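[navley-clinics] Change to the referral pathway for persistent pelvic pain
Date: 09/03/2019

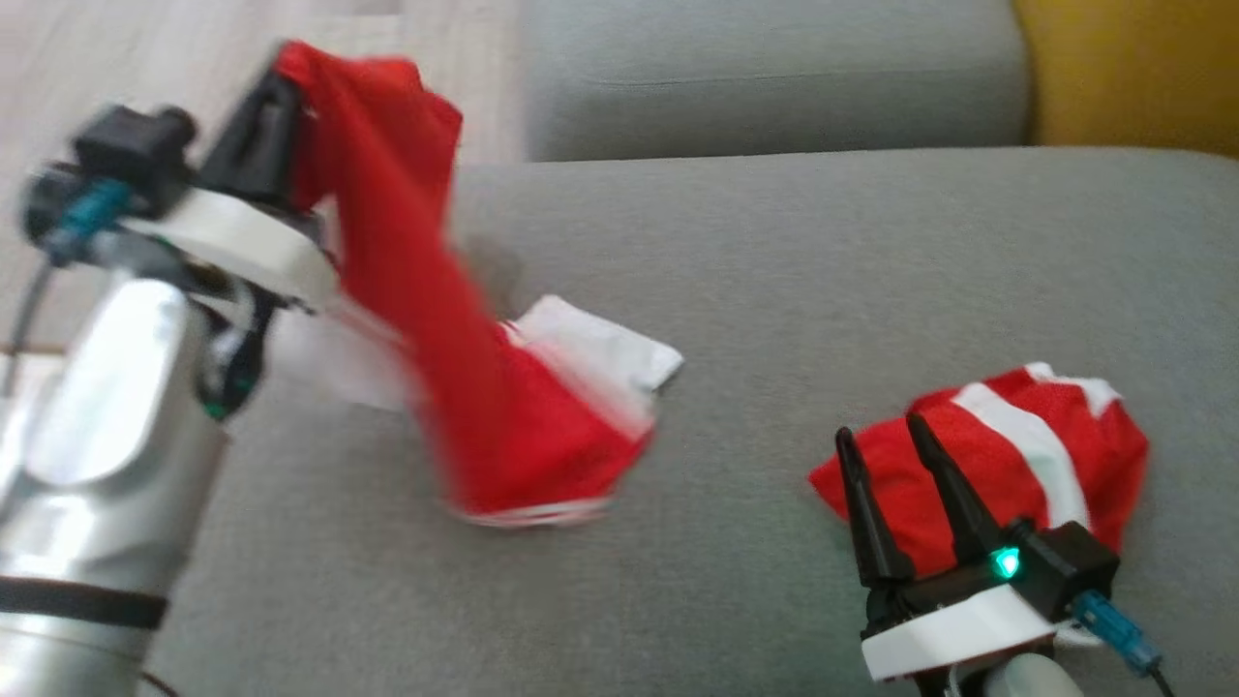

Jin-sol Seo wrote:

> The draft pathway circulated to the list asks clinics to hold a referral until the patient has had two negative urine cultures. I would ask the office to reconsider. In our clinic the second culture is often the point at which people stop coming back. They have been told once that nothing was found, they expect to be told so again, and they manage at home with whatever the drugstore sells.
>
> I have gone through our own charts for the period covered by the draft. Of 178 patients who came in with bladder or pelvic pain lasting longer than six weeks, 47 had a first culture that was negative and no second culture on file. I cannot tell from the charts how many of them got better. I can tell that very few were referred anywhere.
>
> There is also the wording of section 4. "Symptoms without an identified cause" will be read by a busy clinician as "symptoms without a cause," and patients read their own records now. I would like to see that phrase changed before the pathway goes into use.
>
> Finally, could the office say whether the Levero site will continue to accept referrals by fax? Our front desk has been given two different answers.
>
> Jin-sol Seo

To all subscribers:

The pathway office thanks Jin-sol Seo for the message quoted above and for the chart review that accompanied it. Several other clinics have written privately on the same points. The office has discussed the matter with the physicians who prepared the draft, and the following response is sent to the full list so that every clinic is working from the same information.

Second culture

The requirement for two negative cultures was carried over from the earlier guidance on recurrent infection. It was intended to keep patients with an untreated infection from waiting for a specialist appointment they did not need. The office accepts that it has a different effect when applied to patients whose pain has already lasted for several weeks.

The requirement will be revised as follows. A patient whose symptoms have lasted longer than six weeks may be referred after one negative culture, provided that the sample was taken while symptoms were present and before any antibiotic was started. Where an antibiotic had already been started, the clinic should note the name of the drug and the date of the first dose on the referral form, and should refer without waiting. The receiving clinic will decide whether a repeat culture is needed and will arrange it.

Clinics are reminded that a negative dipstick test does not take the place of a culture for the purposes of this pathway. Fever, flank pain, visible blood in the urine, pregnancy, or inability to pass urine continue to call for same-day assessment. Patients with any of these should not be placed on the routine referral list.

Wording of section 4

The phrase "symptoms without an identified cause" will be removed. The revised text reads: "pain or urinary symptoms that continue after infection has been looked for and not found." The physicians considered several alternatives and preferred this one, as it states what has been done and leaves open what has not.

The same section will carry a new paragraph on what patients are told at the time of referral. Clinicians are asked to explain that a negative culture does not mean that the pain is imagined, that bladder pain may have more than one source, and that the specialist visit may include an examination of the pelvic floor muscles. Patients may decline any part of an examination and may have another person in the room. This should be said before the appointment is booked. A number of patients have told the Levero site that they first learned of the examination on the day of their visit.

Where anxiety or low mood is recorded on the form, it should be recorded as a condition in its own right and only if the patient has raised it or agreed to its inclusion. It should not be entered in the box for suspected diagnosis. Referrals that list anxiety as the sole suspected diagnosis will be returned to the clinic with a request for more information.

Symptom diary

Clinics have asked whether the Binesico diary is required. It is recommended but not required. A patient who has kept notes in another form may bring those. The diary runs for 10 days and asks for fluid intake, times of urination, pain on a simple scale, and any food or drink the patient believes made matters worse. Missing days are not a reason to delay a referral, and patients should not be asked to start over if they have skipped an entry.

Printed copies can be ordered through the usual supply form. The online version is available in English only at present. Clinics that need the diary in another language should write to the office with the language and the number of copies required.

Referrals by fax

The Levero site will accept referrals by fax until the end of December. After that date, all referrals are to be sent through the electronic system. The office regrets that conflicting answers were given by telephone. The fax number printed on the old referral form is still correct. Cover sheets should state the name of the sending clinic and a direct telephone number. Several recent referrals arrived with neither, and staff were unable to confirm receipt.

Clinics in Um that do not yet have access to the electronic system should request it well ahead of the change. Processing a new account takes about 2 weeks, and each person who sends referrals needs a separate login. Shared logins will be closed.

Patients already waiting

Clinics are asked to look again at patients seen under the draft pathway who had one negative culture and no further visit. Where contact details are current, the clinic should call or write once, ask whether symptoms have continued, and offer a referral if they have. A template letter is attached to the revised pathway. It does not mention the reason for the call on the outside of the envelope, and voicemail messages should likewise give only the clinic name and a number to call back.

The office does not require a report on this work. Clinics that choose to keep a record of the responses may send totals, without names or dates of birth, to the list address. The chart review sent in with the quoted message will be shared with the physicians' group in its present form, with the author's permission.

Comments on the revised text may be sent to the list or to the office directly. Please keep patient details out of all messages to the list, including initials and appointment dates, as the archive is open to every subscriber. The revised pathway replaces the draft in full, and earlier copies should be discarded.

Pathway Office
Navley Community Clinics

_______________________________________________
navley-clinics mailing list
To unsubscribe, send a blank message with the word "unsubscribe" in the subject line.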